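To: grideck-club list
Subject: Re: [grideck-club] Highlighter task, what counts as a recorded run?

Answers to the questions from last night are below, with the original message quoted so the numbers make sense. I have also put two wrist camera pictures in, because a couple of the questions are easier to talk about with the view in front of you.
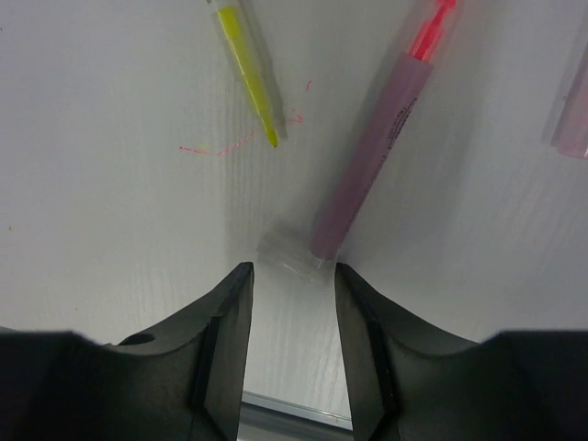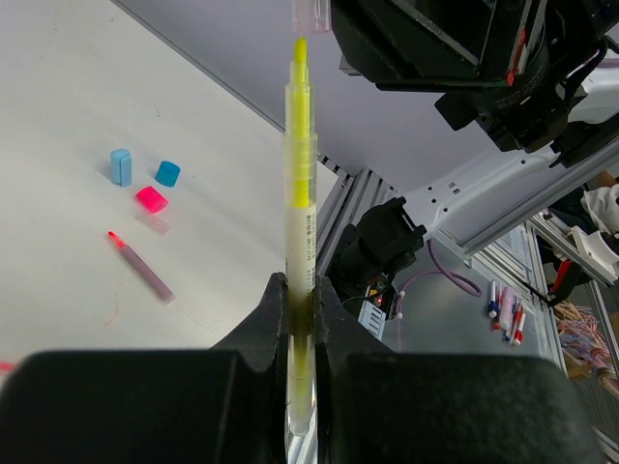 QUOTED MESSAGE

> Hi all,
>
> I am on the second group for the Winano arm and I have read
> the task sheet twice. Still stuck on these:
>
> 1. Does the arm have to pick up the highlighters in a set
> color order, or is any order fine?
>
> 2. The sheet says "caps are part of the task" on page one and
> "caps may be removed from the work area" on page two. Which
> is it?
>
> 3. If a pen rolls and we push it back by hand, is the run dead?
>
> 4. How many runs do we owe before the Balgate meet? I have
> heard both 50 and 60.
>
> 5. Can we clean the table? There is pink ink on it and I do
> not want to get blamed for that.
>
> Thanks, and sorry if some of this was covered in October when
> I was out.

ANSWERS

1. Any order. The old sheet had a color order and some of you may still have that copy. Throw it out. The new one has the Lương scoring table on the back.

2. Caps stay. Page two is left over from the block stacking task and I will fix it. You do not have to put the caps back on the pens for the basic score, but they have to be on the table when the run starts. The clear ones are the hard ones. Look at the first picture: there is a clear piece just past the finger tips and it hardly shows against the white top. If your program looks for caps by color it will find the bright pink one in the second picture and miss the clear one every time. The first group lost most of a session to this. They ended up driving to a fixed spot and closing slowly, which is allowed.

3. Yes, a hand on the table ends the run. Save the recording anyway and put "hand" in the notes column. We use those for checking the camera even though they do not score. If the pen rolls and the arm goes and gets it without help, the run is good.

4. It is 60 per group. 50 was the number before we added the second pen size. Across all groups we have 198 saved so far, and that includes the ones marked "hand", so do not take it as a count of good runs. The Grideck sheet has a separate column for scored runs. Please fill it in the same day. Going back through recordings later is slow and we have gotten it wrong before.

5. Yes, wipe it, but between runs and with the arm parked. Use the spray on the shelf and not the one under the sink. Let the top dry before you start again. Small marks do not matter for the score. You will not get blamed.

GRIP HEIGHT

This was not in the questions but it came up at the bench. The sheet asks for a grip on the lower part of the pen with the tip facing up, like the yellow one in the second picture. Groups have been gripping at the middle because it is easier to find, and then the lower end hits the rim of the tray on the way down. Grip low. If the pen leans in the fingers, open, back off and try again. You get 5 tries in one run before it is marked as a miss.

Thick and thin pens need different closing values. The values are in the settings file under "pen_wide" and "pen_slim". If you change them, save under your own group name. Last month somebody saved over the shared file and the next group spent an hour thinking the left finger was bent.

THINGS STILL OPEN

The tray for the upright pens needs to be reprinted. The holes are too tight for the wide ones.

We need more yellow highlighters. Any brand, as long as the barrel is clear. Bring what you have at home if they still have ink in them.

The bench is free from 4:30 pm. The second group has it first this week, then the first group. If you want a later slot, reply to me and not to the whole list.

I will send the fixed task sheet once page two is sorted out. Until then go by this message.

--
Grideck club list
To leave the list, send a blank message with "unsubscribe" in the subject line.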